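Putting the crockery away, eventually

I have owned a wire basket for the wall since November. It spent most of that time leaning behind the door, being a future improvement.

My position was that bowls belong in a cupboard. Dorota Górecki's position was that my cupboard had 1,281 things in it and that she was no longer willing to reach past any of them for a cup. She exaggerates, but she also owns a drill, so the basket went up, and a rail with hooks after it.

What has gone into the basket so far is two bowls and the orange ladle. The bowl with the orange leaves went on top because it's my favourite colour and I'm the one who has to look at it. The hooks are for mugs, in theory. My mugs all have handles slightly too fat for a hook, a thing I could have checked before we got the drill out -- I did not.

Then there's the wine glass stand. It's all black curls and a twisted coppery stem, and it came from a market in Skimbridge, where I was meant to be buying a lamp. It was designed for somebody with crystal. I have a lime-green plastic glass, seven dollars with the matching jug (jug since deceased), and it hangs upside down there looking very pleased with itself.

The lollies were supposed to be the easy part. Everything wrapped goes in the blue tray, the tray goes on the table, visitors help themselves and stay out of the good biscuits. I'd put off sorting them because I knew I'd want one, and then I'd want the red ones specifically, and then there'd be no red ones to sort.

Still to find a home: the patterned cup, the blue and yellow plate, and my dignity regarding the mugs. 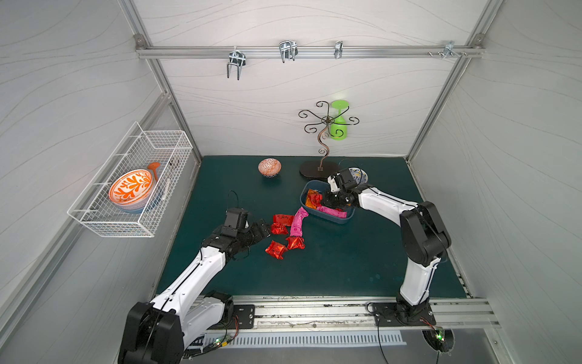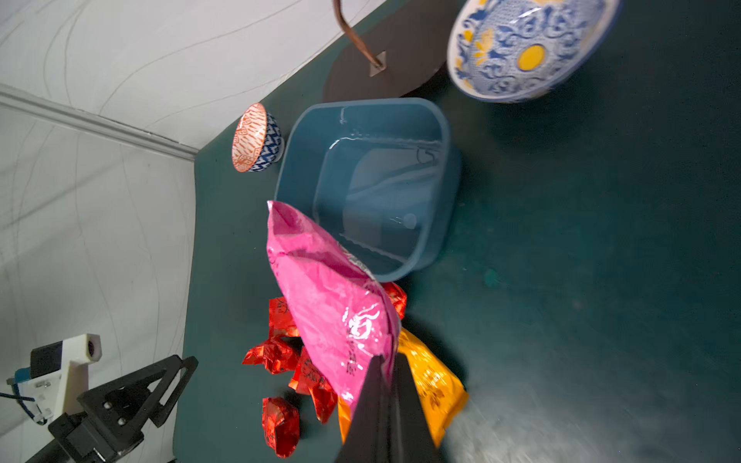

Lollies, blue plastic, and the crockery still waiting its turn.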